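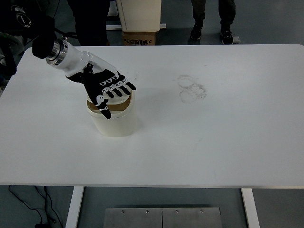
夏になると台所のごみのにおいが気になりだして、毎年のように「今年こそは小さいふた付きのごみ箱をちゃんと選ぼう」と思うのですが、思うだけで秋になってしまう、というのをもう何年も繰り返してきました。それが今年は、12月に引っ越した部屋の片づけがやっとひと区切りついたこともあって、ようやく腰を上げたのです。置き場所を考えるときは、まず広い台の上に出して眺めるのがわたしのやり方で、床に置いたままだと、どうしても「まあこんなものか」で済ませてしまうんですよね。白い天板の上に白い筒形の入れ物を置くと、輪郭がふわっと台に溶けてしまって、口からのぞく茶色い内側ばかりが目に入ります。白いものは白いところに置くとおとなしく見える、というのは雑貨屋さんの棚を見て前から思っていたことなのですが、中の色のことまでは考えていませんでした。

このページは、卓上や洗面所で使う小さなごみ箱や入れ物についての、写真つきの覚え書きです。写真は少ないくせに文章が長い、と前にも言われたことがあるのですが、道具の話になるとつい書きたいことが増えてしまって……お茶でも飲みながら、のんびりお付き合いいただけたらうれしいです。

最初に、ふたのない入れ物のことを少し。上がすっかり開いている筒形のものは、とにかく放り込むのが楽です。糸くず、封筒の切れ端、鉛筆の削りかす。手元も見ずにぽいっと入れられるので、机仕事のときはこちらに軍配が上がります。そのかわり中身は丸見えですから、お客さまのある日にはちょっと慌てます。わたしは古い手ぬぐいをふわりとかけてごまかしています。あれはあれで、なかなかかわいいものですよ。

洗面所用には、長いことLenanoという小さなお店で買った籠を使っていました。見た目は今でも大好きなのですが、編み目から細かいごみがこぼれるので、持ち上げるたびに床を拭くことになります。いまは引退して、洗い替えのタオル入れになりました。籠にはそのほうが合っていたようで、前よりずっと堂々として見えます。

さて、ふた付きのほうです。選ぶときにわたしがいちばん気にするのは、開けたときにふたがどこへ行くか、ということ。後ろに倒れるふたは、壁にぴったり寄せて置くとつかえてしまいます。買う前にお店でぱかっと開けて、後ろにどのくらい出るのかを見ておくと安心です。わたしは一度これで失敗して、棚の奥行きが30センチしかないところに、開ききらないごみ箱をひと冬置いていました。開けるたびに手前に引っぱり出すので、しまいには棚板にうっすら筋がついてしまって、今もそこだけ見ないようにしています。

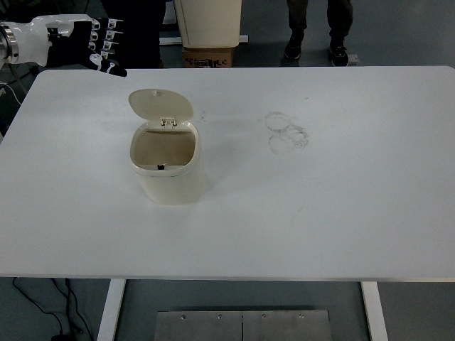
ふたを開けたところ。丸みのあるクリーム色で、ふたは後ろへ倒れます。奥に立っているのは、もっと大きな角ばった入れ物。

こうして開けたままにしておくと、中の様子がよくわかります。内側はベージュがかった茶色で、外側のクリーム色とのとり合わせがなんとなくお菓子の箱のようで、わたしはとても好きです。手前の縁についた小さな黒い留め具も、ぽつんとしていて愛嬌があります。同じような色の大小を一つの部屋に置くのもいいものですね。大きいほうには紙やプラスチックの包みを、小さいほうには毎日ちょこちょこ出るものを、というふうに分けておくと、袋を替える日をずらせて気が楽です。

天板の真ん中あたりに薄い灰色の輪がいくつか重なっているのも、お気づきになったでしょうか。白い台というのは、こういう丸い跡が本当によく目立ちます。うちの食卓にも湯のみの輪がずいぶん残っていて、かたく絞った布で拭いて、それでも取れないものは重曹をほんの少し水で溶いて、布につけてなでるようにしています(ごしごしこするとつやが変わってしまうことがあるので、はじめは隅のほうで試してくださいね)。それでも残った輪は、もう模様だと思うことにしました。

袋のことも書いておきます。小さいごみ箱には専用の袋を買わず、お店でもらった小さな紙袋や、野菜の入っていたポリ袋を使っています。口を外側に折り返すとどうしても縁からはみ出しますが、ふたを閉めれば、あまり気になりません。まとめ買いした薄手の袋が40枚ほど残っているはずなのに、引き出しのどこを探しても見つからない、という情けない話もあります。見つかったらまた書き足します。

お手入れは、袋を替えるついでに中をさっと拭いて、ふたを開けたまま窓辺で乾かすだけ。蝶番のまわりにほこりがたまりやすいので、そこだけは綿棒の出番です。晴れた日の午前中にやってしまうと、お昼には元の場所に戻せます。

次は洗面台の下の引き出しを片づけて、そちらの写真も載せるつもりでいます。

2022年8月10日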